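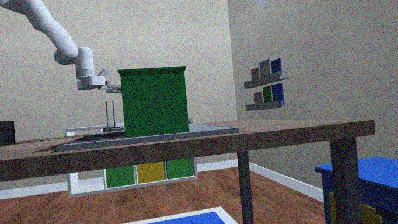
Wostberg town council, vacant seat

mvarkier_road
The council has 96 days to fill the seat and they already used most of them. Anselmo Marulanda is the only name I hear. Does anyone know if there will be a public interview?

bisht_k
Yes, Wednesday evening in the library. Each candidate gets four minutes, then questions from the council. Residents can send questions before noon.

oldmill
Four minutes is nothing. I prefer a special election.

bisht_k
It costs money, and the term ends next year. For me an appointment is fine.

oldmill
I don't agree. Two of the members now were appointed also — I never voted for them.

mvarkier_road
Thank you, I will send my question about the Claltimari bridge.

Contact | © Wostberg Neighbors Forum | Back to top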